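The woman who keeps the high-water notebook in Brotwood has lived on the lower road for most of her life, and when I came up her steps at four in the afternoon she already had the kettle on and a towel laid across the good chair, in case I had walked through the wet part by the bridge. I had. She nodded at my shoes as if they'd told her everything she needed to know, and we sat down by the window that looks over the Enora.

It is a handsome river from up there, slow and brown and wide. You would hardly believe that last October it came over the bank in the night and stood in the fields below Brotwood for weeks.

"People ask me what the flood was like," she said, "and I always say, which part? The night was one thing. The night was noisy and quick, and we all knew what to do. You carry your mother upstairs, you carry the flour upstairs, you let the goats go. It's the after part that's long."

The after part is what I had come to hear about. Most of what was written at the time was about the rescue boats and the road to Rustell, which was shut for several days, and then the reporters went home and so did most of the readers' attention (mine too, I'm sorry to say). But the lower fields didn't drain. The old sluice at Sayegh, two miles downstream, is meant to let the water back into the river once the level drops, and one of its gates had jammed with silt and branches. So the river went down and the fields stayed full, like a bath with the plug in.

"You'd see the Enora sitting there quite happy in her own bed," she told me, pouring the tea, "and next to her, this great big pond that used to be our beans."

She has a way of talking about the river as a relative who visits too often. Her father talked the same way, she says, and it was he who started the notebook, a plain ledger with a cloth spine, in which he wrote down the height of the water against the bridge post whenever it rose past the second mark. She took it over when his eyes went. There are 1595 entries in it now, some of them only a number and a word or two about the wind, and others running down the page and onto the next because something had happened and he wanted it set down properly.

She let me turn the pages for a while. Her father's writing is small and leans backward, and hers is round and goes a little over the lines. Between them they've recorded drowned calves, a wedding that had to be moved up the hill to the school, and one spring when the water came up so gently that the ducks were in the kitchen before anyone in the house was awake.

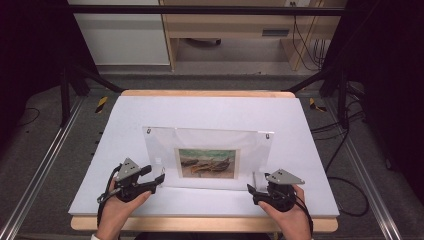

"He wasn't a scientist," she said. "He just didn't like being told he'd remembered it wrong."

That stubbornness has been useful lately. When the district engineers came out to look at the Sayegh gates this winter, they had good records for the town of Rustell and nearly nothing for the villages above it. She put the notebook in a bread bag, put the bread bag inside her coat, and took the bus to the meeting. She was given a seat near the back. By the end of the morning, she says, they'd moved her up to the table and one of the young engineers was copying out pages as fast as he could go.

"He asked me was I sure about the year the bridge post was replaced, with the new one being taller. And I said, well, I ought to be, I was standing there holding the sandwiches."

What the notebook shows, as she explained it to me with one finger on the page, is that the fields used to clear in a matter of days. Her father would write "over the wall" and then, four or five entries later, "grass showing." Over the years the gap between those two notes gets wider. She doesn't claim to know all the reasons. Some of it is the sluice, she thinks, and some is the new embankment at Rustell, which keeps the town dry and pushes the water back toward everyone else. She was careful to say she doesn't blame the town. Her sister lives there.

"I'd want a wall too, if I was them. I'd just like somebody to think about where it goes next."

Of the 100 households on the lower road, a good many spent the winter with relatives uphill, and a few haven't come back at all. The shop reopened in the front half of its building only. The bus stops where it used to stop, though for a long stretch there was hardly anybody to get on – she would wave to the driver anyway, and he got into the habit of tooting. She herself never left, apart from two nights in the school hall, which she remembers mainly for the snoring.

I asked whether she had thought of moving, and she took her time over it, long enough to refill both our cups and find the biscuits she'd been meaning to offer me.

"Everybody thinks of it. You'd be a fool not to think of it. I've got as far as looking at a place up by the school, very nice, with a dry cellar. But the soil up there's thin, you can't grow a decent onion. The river's what makes this ground good, you see. My father used to say she charges rent."

The jammed gate has been cleared since then, and there is a promise of a new one before the autumn rains. She has written the promise in the notebook, on a line of its own, with the height of the water next to it. The beans are being planted again, later than she'd like, in the field nearest the house, and the two fields beyond are being left until the ground will hold a tractor.

It was getting on for evening when I stood up to go. She walked me down as far as the bridge to show me the post, with its painted marks and its dark line of mud well above my head, and she bent down to read the level while she was there. Then she said the number over to herself a couple of times, so as not to lose it on the way back up the steps.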